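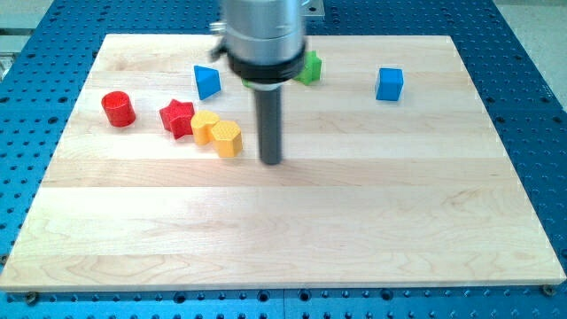 Most of this quarter went into the comparison you agreed to fund last spring, and I'm happy to say it has moved further than we had hoped. We now have 610 pushing trials logged at the Prusesberg bench, 357 of them with the single rod and the rest with the two-finger Prundard gripper. The rod is a very plain tool, just a dark gray cylinder with a rounded tip, and we carry it a little above the maple board between pushes. The printed blocks are the same for both tools, and the shapes have taught us a good deal – the blue cube is easy to steer, while the red star likes to spin off its line whenever the rod meets one of its points.

The Jistlow controller took longer to settle than I had planned for, and I would rather tell you so now than tuck it into the final report. We lost almost 2 weeks to a delay in the force readings, and 159 of the early rod trials will have to be run again with the new settings. The Sarmiento workshop has kindly offered us bench time in July for that, so we aren't asking for any extra money – only for a slightly later date on the gripper comparison tables, if that suits you.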